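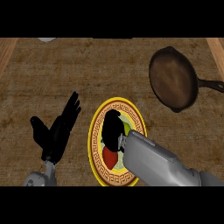

Figure 4. A simulated frame from the plate-to-skillet task. The right gripper is at the black object on the plate; the left hand is open over the table.

4.2 What the policy does when two hands share one table

I'll start with the part that surprised me, and then back up and explain how we got the numbers. When we trained on the mixed-hand setup (a thin-fingered gripper on the right, a multi-fingered hand on the left), I fully expected the left hand to be the problem. It has way more joints, the contact model is slower, and Munther Salameh had spent most of October fighting with its thumb. But the left hand mostly behaved. The failures piled up on the right, at the moment of first contact, in frames that look a lot like Figure 4.

Some background on the data. We collected 1,560 simulated episodes in Fusoslow, our in-house kitchen simulator, using the teleoperation rig described in Section 3. After throwing out episodes where the physics blew up (food leaving the table at high speed, mostly, and one memorable skillet), we kept 1,527 for training. Another 147 were recorded separately, with new plate positions, and held out for testing. Maya Bataineh recorded every one of those herself so that the operator style would stay the same across the whole test set. I can't thank her enough for that, it was a long week!

The task sounds easy when you say it out loud: take the items off the plate and put them in the skillet. The trouble is that the plate is crowded. A big dark lump can have something smaller right up against it, like the lime-green object in Figure 4, and the gripper has to come in close to both. Red items sitting lower on the plate, out in the open, gave us far less grief. We score an episode as a success only if every item ends up inside the rim of the pan and the plate is still on the table, so a single bad grasp sinks the whole thing.

We compared two versions of the policy. The first, which we call Smadi, predicts actions for both arms from one shared set of image features. The second, Ivimton, gives each arm its own small attention head on top of those same features and lets the heads exchange a short message at every step. Both were trained for 100 epochs with the same learning rate, the same batch size and the same image crops. I really wanted the comparison to be boring in every way except the one we cared about.

Ivimton did better on the held-out episodes, and the gap was widest on crowded plates. Watching the rollouts side by side, I noticed Smadi liked to drift its idle left hand toward the plate while the right one was closing. It rarely hit anything, but the drifting hand covered items in the camera view, and the right arm would then hesitate or close early. Ivimton tended to park the left hand off to the side and leave it there. We never rewarded parking. My best guess is that the message channel makes it cheap for one head to tell the other "I'm busy," but we haven't tested that directly, so please read it as a guess.

One thing that did not help was making the surfaces fancier. We retrained both policies with richer food textures from the Sunex asset pack — more shading, more little bumps — and saw no change we'd be willing to defend. Dark objects stayed hard in both texture sets. A nearly black item gives the image encoder very little to work with near the fingertips, and the depth channel is noisy in exactly that spot. Adding a wrist view to the right arm helped some with this, and we come back to it in Section 5.

I should also say where Ivimton still falls over. If the first grasp pushes an item against its neighbor, the policy often keeps squeezing when it should back off and try a new angle. Human operators back off almost without thinking, but they do it so quickly that those moments take up only a few frames per episode. We tried sampling those frames more often during training. That fixed some of the squeezing and made the arm noticeably twitchy everywhere else, so the results in Table 2 leave it out.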